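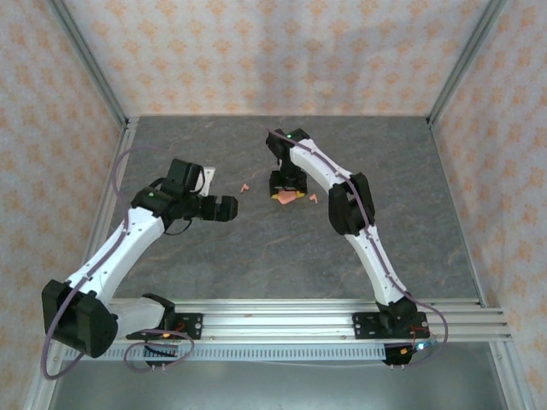

Small Things on the Table: Sorting Out Stray Earbuds

Tasura Monthly, Home and Desk section
March 6, 2023
By Ruth Naylor

Last October we ran an item on charging cables and asked readers what they wanted next. Of the 1,277 replies we got, a good share mentioned wireless earbuds. Most of the questions were some form of the same one: I have a case, I have an earbud that belongs in it, and I have another earbud that I'm not sure about. What do I do with them?

Start with a clear surface. A hard, smooth tabletop works better than a couch or a bed, where a single earbud can slip into a fold and stay there. Put the cases and the loose earbuds down with some space between them. If the table has a strong pattern, look twice before you decide you have found everything. Gray stone with a lot of veining can hide a pale earbud fairly well, and a shiny top throws back the overhead light, so it helps to look from more than one side.

Sort by color first. It takes a few seconds and settles the easy ones.

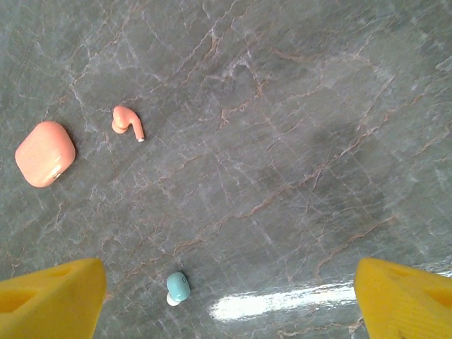

A pink charging case with a pink earbud and a pale teal and white one on gray marble.

Color is a good first guess, but it isn't proof. Two models from the same maker can come in the same pink and still have different charging contacts. Check for an L or an R on the stem or the inside face of the earbud, then compare its shape with the slot in the case. If it doesn't sit flush, leave it out. Pressing it in can bend a contact or crack the lid hinge, and then you have a case that charges neither side.

If it does fit, close the lid and give it time on the charger. Genji Takagi, who answers the repair mail for this newsletter, suggests waiting 30 minutes before you judge a completely drained earbud. Some will show no light for the first several minutes. After that, open the lid and see whether your phone lists both sides. If only one shows up, clean the contacts with a dry cotton swab and try again. Then do the reset that the maker gives for your model, which usually means holding a button on the case.

An earbud from a different set is another matter. A left from one set and a right from another will not normally work as a pair, even when both are charged. Some will play on their own as a single earbud if they can be connected from their own case. Without that case there is no easy way to charge them, so hold on to a case even when it is half empty.

Genji also sent these notes on cleaning:

Wipe the outside of the case with a soft cloth. A little rubbing alcohol on the cloth is fine for hard plastic, but keep it off printed logos.

Take off silicone tips, if there are any, and wash them in plain water. Let them dry overnight before putting them back.

Brush the speaker mesh with a dry, soft toothbrush. Hold the earbud with the mesh facing down.

Leave pins and toothpicks in the drawer.

For storage, a shallow dish near the door has worked at our house for years. Ours is 9 inches across, and keys have their own hook so they don't scratch anything in it. A reader in Haworth uses a muffin pan in a desk drawer, with 12 cups, one for each set or stray in the family. She puts a strip of masking tape beside each cup with a name on it. It isn't pretty, but the drawer closes and the kids use it.

If you can't match an earbud, give it a month. They come out of coat pockets and laundry baskets and from under car seats. When the month is up, check whether the maker sells single replacements. Several do, and you will need the model number, often found under the lid or on the bottom of the case.

Anything past saving should go to electronics recycling and stay out of the kitchen trash, as both the earbuds and the case have lithium batteries in them. The drop-off counter at Relomitz takes them during store hours at no charge. Put each one in its own small bag first.

Next month: remote controls, and what to do about corroded battery springs.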